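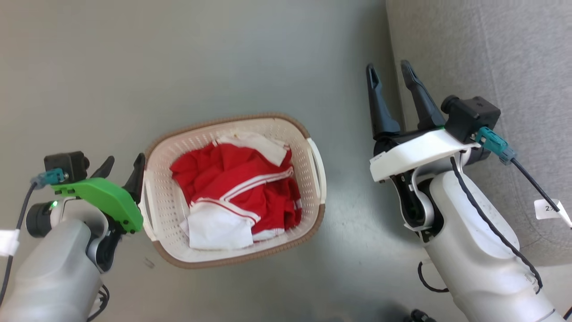 # Cable slack belongs in the maintenance plan

Most service sheets for two-arm mobile cells begin at the base joints and work outward. Grease, backlash, torque on the flange screws, then the gripper. The wrist camera cable comes last, if it is listed at all. I think the order should be reversed, and that the cable should have its own line, its own interval and its own sign-off.

My case rests on the cell we keep at Stirdale. It has two light-colored arms, each with a two-finger gripper and a black camera module at the wrist. A teal connector plugs into each camera, and a dark cable runs back from it. The work is household handling: a laundry basket full of clothes on the floor beside a piece of upholstered furniture, one arm on either side. Low work of this kind is hard on cables. The wrists are down near the floor, the forearms are long, and anything hanging loose is close to fabric, basket rims and the other arm.

## What the log says

Between July and the date of this note, 2/13/23, we logged 739 hours of arm time. There were 11 unplanned stops. Nine were lost camera frames, and every one of the nine was cleared by reseating or replacing a cable. One was a gripper finger that had shifted on its mount. One was a tripped supply. The joints, which get most of the attention on the printed sheet, caused none.

Eleven stops is a small sample and I would not build a failure model on it. It is enough to decide where a technician should spend the first ten minutes of a shift.

## The argument for tight routing

Renu Malhotra, who wrote the original sheet for the Plikden cells, holds that cables should be tied close to the forearm along their full length. Her reasoning is sound for bench work. A tied cable can't snag, and it stays out of the camera's view. She has run cells that way for years with few complaints.

At floor level the wrist rolls further than it does at a bench. A cable tied hard on both sides of the wrist has to find that extra length somewhere, and it finds it at the connector. The plug is pulled sideways a little on every cycle. The latch holds, the contacts wear, and frames begin to drop only in certain poses. That kind of fault can take a full day to find, since it disappears when the arm is parked for inspection.

I would rather have a visible loop at the wrist and accept some risk of a snag. A snag stops the cell once and shows you where. Contact wear stops it at intervals and shows you very little.

## What I would put on the sheet

Set the slack with the wrist at the end of its roll, never at the home pose. We use 40 mm of free loop measured there. Less than that and the connector carries load. Much more and the loop reaches the work.

Tie the cable on the forearm side of the loop only. Leave the camera side free.

Tag both cables. The white tag on the right arm carries printed characters, and the printing matters more than the tag. When a cable is swapped, the log should show which one went where, or the hours counted against it mean nothing.

Inspect the connector every 100 hours. Unplug it, look at the contacts, plug it back in, then roll the wrist through its full range with the camera stream open. A parked check does not count.

Do the bracket screws at the same visit. A camera that has turned slightly on its bracket gives the same complaint from the operator as a bad cable: "the picture is off." The two faults need different repairs.

## Cost

The usual objection is time. The inspection takes one technician a quarter of an hour per arm. Jardine, where the cells are on a three-month visit schedule, would need to train an operator to do it between visits. Drumolis already has someone on site. In both places the added labor is less than what we spent at Stirdale on the second stop alone, when a good camera was replaced because the cable had not been suspected.

The joints still need grease, and I have no quarrel with that section of the sheet. It can go on page two.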